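Two-Arm Cloth Handling in a Shared Enclosure
Project report, Group 3
Submitted March 2022

1. Background

The module asked each group to pick a handling task that a single arm does badly and to show what a second arm adds. We chose flat-laying of cloth. A crumpled cloth on a table has no fixed shape, and a single gripper that pulls on one corner mostly drags the whole piece along. With two grippers the upper edge can be put under tension, and the rest of the material has some chance of following it.

The work continued from the Skikine project of the previous year, which had used one arm and a set of felt squares. We took over their calibration routine and their log format. Their motion code was written for rigid objects and was dropped in the first week.

2. Equipment

Both arms are mounted on the aluminium rail along the front edge of the table and each ends in a two-finger gripper. The control software, Flirley, runs both arms from one clock. Demonstrations were recorded by hand guidance and stored as joint positions together with the gripper opening. Yamuna Achari wrote the recorder and the replay tool. The remaining members divided the calibration, the test sessions and the analysis between them.

Arm positions were calibrated against the tabletop at the start of each session. The left arm drifted more than the right between sessions. We did not find the cause. Retightening the mounting plate in December reduced the error but did not remove it.

3. Method

A trial starts with the cloth dropped on the middle of the table from hand height. The operator starts the program, both arms move to the upper edge of the cloth, the grippers close and the arms draw apart until the edge is taut. They then lift slightly, pull towards the rail and release. A trial is scored as a success if no fold remains that hides part of the upper edge. Folds elsewhere in the cloth are noted and do not count against the trial.

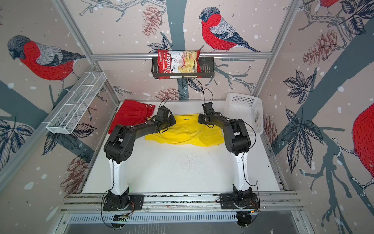
The approach height proved to be the most sensitive setting. If the fingers come in too high they close on air, and if they come in too low they press the cloth against the table and push a ridge ahead of them. We settled on a fixed height for all fabrics, which suited the thicker ones better than the thin ones. A height chosen per fabric would have been more accurate, but it would have needed a recognition step that we had no time to build.

The second difficulty was the order of closing. In the early version both grippers closed at the same instant. When one of them missed, the other carried on and pulled the cloth away to its own side. In the final version each arm waits for the other to report a grip before moving. This lengthens the trial slightly. It also means that a false grip report stops both arms, and the operator has to reset by hand.

4. Results

We recorded 229 trials. Of these, 113 were run with simultaneous closing and the rest with the waiting step. The waiting version gave fewer failures of the dragging kind and more stops. Nine trials were discarded after a logging fault and are not included in either figure.

Most remaining failures began with a gripper taking two layers at once. The edge then looks taut to the controller while a fold stays trapped between the fingers. Finger opening alone does not separate this case from a good grip on thick cloth – we tried a threshold and gave it up.

5. Further work

The next group should start with the double-layer problem. Pliltilach, the simulation package used in the parallel module, has a cloth model that could be used to test regrasping before it is tried on the arms. The reset procedure also needs rewriting, as the present one assumes that both grippers are empty. The logs, the calibration sheets and the final program are in the Rai folder on the course drive.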